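Tips for Paper and Gift Bags on a Two-Arm Bench: Notes from the Tindlow Packing Trials
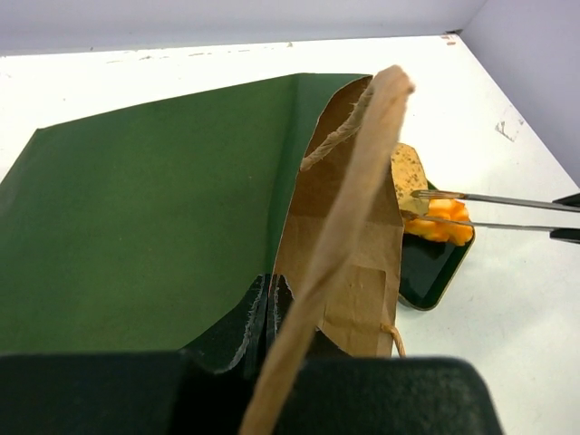 Paper bags are harder to pack with a robot than boxes or plastic tubs. The walls move, the mouth changes shape between attempts, and a bag that stood up well in the morning may lean by the afternoon. The tips below come from 319 attempts on the Tindlow bench, logged up to January 2024. They are written for anyone setting up a similar task in a home workshop or teaching lab. Most also apply to packing by hand.

Setting up the bag

Open a kraft bag fully and crease the base folds flat with a thumbnail before it goes on the bench. A base that rocks will turn the whole bag when a finger touches the rim.

Fold the handles outward for the first set of trials. Twisted paper rope is stiff enough to catch a fingertip and soft enough that the force reading barely changes when it does. Once the policy is reliable with handles out, repeat with handles left as they fall.

Retire a bag when the rim no longer springs back. We kept using soft bags for too long in the first batch, and 107 attempts had to be labelled again with a bag condition code.

Wrapping sheets

Large coloured sheets should be laid flat and allowed to relax. Faint creases are harmless. A sharp fold standing up from the table is not, as the planner tends to treat the ridge as a graspable edge.

Dark glossy paper gives poor depth at folded edges. Matte paper of a similar colour gives far fewer dropouts. If glossy stock must be used, move the lamp to one side and diffuse it with baking paper clipped over a wire frame (keep this well clear of any hot bulb; LED only).

Cut strips with the grain. Cross-grain strips curl toward the bag and end up in front of the wrist camera.

Small items

Put loose items on a low tray with rounded corners. The fingers can approach horizontally, close to the table, without scraping. Leave a gap of at least two finger widths between tray and bag. With less than that, an item may lean on the bag wall and the two have to be separated before the lift.

Lumpy shapes should be gripped across the widest pair of bumps. Thin, flat pieces are best taken by the edge, with the lower finger placed first and the upper finger closed down onto it.

Bright items on a dark tray segment cleanly. Tan items against a kraft bag do not. Changing the item colour did more for us than retraining the segmenter.

What the comparison showed

Two methods were run on the same tasks. The first, which we call Renine, plans each grasp from a single view and does not look again until the item is released. The second, Evangelista, takes a fresh wrist view after contact and corrects the finger height once before lifting.

Each method was given 127 scored attempts. The remaining attempts were set-up runs and are excluded from both scores. Evangelista had fewer dropped items and fewer collapsed bags. It was slower on every item type. The gap between methods was widest for flat pieces and almost nil for rounded ones, so a single-view plan is adequate if only rounded items are being packed.

Neither method coped well with a strip of paper lying across the bag mouth. Evangelista corrected toward the strip in several runs and gripped it along with the item. The strip cases are scored separately in the log.

Fingers and table

Wipe metal fingertips with isopropyl alcohol between sets and let them dry. Glue residue from bag seams builds up on the inside faces and will hold a light item after release.

A white tabletop is fine, but clean it before calibration. Old tape scraps and scuffs can be picked up as features. Remove tape with a plastic scraper; a metal blade leaves grooves that catch paper edges.

Check finger alignment every 3 sets. We use the Drakport feeler card, slid between the closed tips at the working height. If it drags on one side only, loosen the mount, square it and tighten the screws alternately.

Storage

Keep bags and sheets flat, in a dry cupboard, with a board on top. Paper that has taken up moisture folds softly and will not match results from dry stock. Our May sets were stored beside a sink and are flagged in the log for this.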